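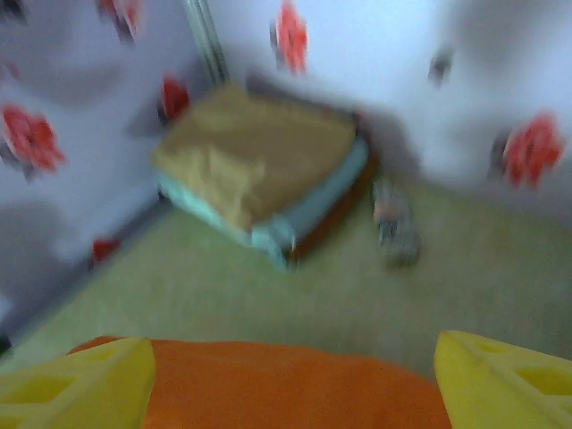
Ruth Blackburn
Member, laundry and linen section

How do you fold a big orange cloth on a small table?

I have a large cloth, orange, and my table is shorter than the cloth when it lies open. My folded pile is always crooked at the end. The other pieces (a tan one, a light blue one, a brown one) are fine and they stay stacked in the corner. Only the orange one makes trouble. Do you fold it in the air first, or do you lay it down and pull?

kotholm_k
I would lay it down. Put the wide part on the table, smooth it with the flat hand, and only then bring the narrow end over. If you hold the whole thing in the air, the weight pulls the corners and they are never equal again.

Gillard200
I don't agree with kotholm_k. For a big piece, I hold two corners up and let it hang. The creases fall out by themselves. On the table you only press them in deeper. 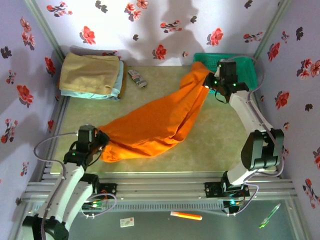 2 min read

Ruth Blackburn
Thank you both. Corner to corner is difficult for me, it goes across the table like a slope and one end becomes a bunch. Also I have a green basket in one far corner and the folded pile in the other, so there is not so much place. Maybe I should move the basket away first?

Sakalauskas17
Yes, move it. And move the pile too. I learned this from my aunt, who was ironing for a hotel. She wanted a free table before she touched any big piece.

Gillard200
A free table is good, but it does not repair a bad first fold. Ruth, which weave is it? If it is twill it slides a little, and you must hold the first edge while you make the second.

Ruth Blackburn
It is twill, very fine, you can see the small diagonal lines. When light comes on it, one part is shiny and the next part looks dull.
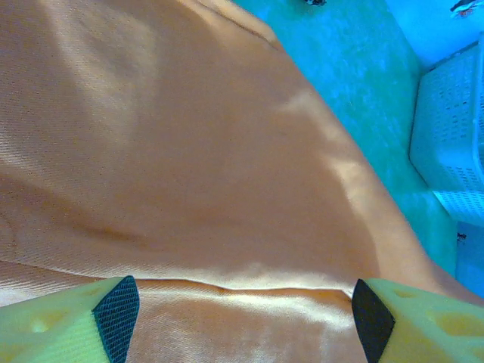

So I find it hard to say what is a real crease and what is only a shadow. I press on a place and there was nothing there, and the true crease is lower.

kotholm_k
Then use your fingers and not your eyes. Go slowly from the middle to the outside. A real crease you will feel as a small ridge.

Gillard200
On this one I agree. But I still say hang it first.

Sakalauskas17
You two can discuss until February is over. Ruth, try both ways and write us which one was straighter.

Search the forum
Enter keywords Go

Related topics
Fitted sheets, is there a method or only luck?
Gutano linen spray, 228 replies
Which basket for a narrow shelf
Tablecloth creases before guests come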